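Kitchen notes for March

The produce share starts up again this month, and pickup moves back to the side entrance on Rosales Street. Doors open at 4 p.m. and close at 6:30. If you can't make it in that window, send someone with your name and share number. We can't hold boxes overnight because the walk-in cooler is full by then.

We have 76 households signed up, which is close to the limit. Half shares are sold out. There are a few full shares left at $28 a week, and two households can split one as long as a single person does the pickup. Talk to Glykeria Balaskas at the front desk if you want to be matched with someone.

Several members asked last season what to do with eggplant, mostly because it came in the box four weeks in a row. It will be back, starting with the greenhouse crop from the Trarudmont growers. Keep it on the counter if you plan to cook it within a day or two. The refrigerator is fine for longer than that, but the coldest shelf will give it brown spots under the skin. Small ones don't need to be peeled. Large ones late in the season sometimes do.

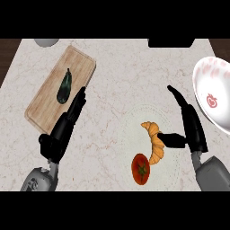
Bandeo Community Kitchen | Produce and Pantry Team

Salting is optional. Filippos Karagiannis, who teaches the evening class, still salts slices for frying and skips it for roasting. His method for roasting is to cut the eggplant in half the long way, score the flesh, brush it with oil and put it face down on a sheet pan at 400 degrees until it gives when you press it. Scoop out the inside and mash it with lemon, garlic and a spoonful of yogurt. It keeps three days in a covered dish.

The evening class itself has room for four more people. It meets in the back kitchen and covers beans, greens and flatbread this time. Bring an apron and a container for leftovers. Knives are provided - please don't bring your own, as we had a mix-up last fall and one member went home with the wrong one.

The pantry shelf needs rice, canned tomatoes and cooking oil. We have plenty of pasta. Chrysoula Panagiotou is weighing donations as they come in, and the total since January stands at 707 pounds. Please check dates before dropping things off.

Box returns: 38 of the green crates are still out. Check your garage or the trunk of your car. Flatten nothing, they don't fold.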